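Jiketti Manual Toothbrush, Grey and Blue
Item 997
Sold by Onurbridge Household

An everyday manual toothbrush with a small head, supplied singly or in boxes for guest houses, clinics and staff washrooms. It has been in our bathroom range since February and replaces the older Seditz brush, which is no longer made.

The compact head carries grey and white bristles set in alternating rows. The neck is slim, see-through grey plastic with a gentle bend in it. Raised rings mark the start of the sky-blue rubber grip, and the ridged part carries on down the upper handle.
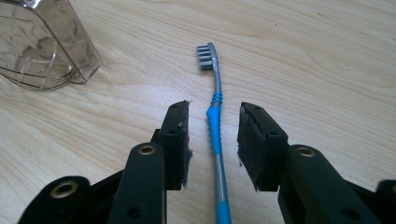
Sizes and packing
Single brush, in a sealed sleeve
Box of 13
Carton of 100
Bristles: medium only. Ask us about soft, as we sometimes have the Shehata brush in stock.

Care
Rinse the head well under the cold tap after use and stand the brush upright to dry. Do not boil it or put it in the dishwasher. Change it every three months, or sooner if the bristles have splayed.

Delivery and returns
Cartons are sent on a signed-for service. Orders placed before 2 pm leave us the same afternoon. Unopened sleeves can be returned within 31 days with the packing slip. We cannot take back opened brushes unless they are faulty.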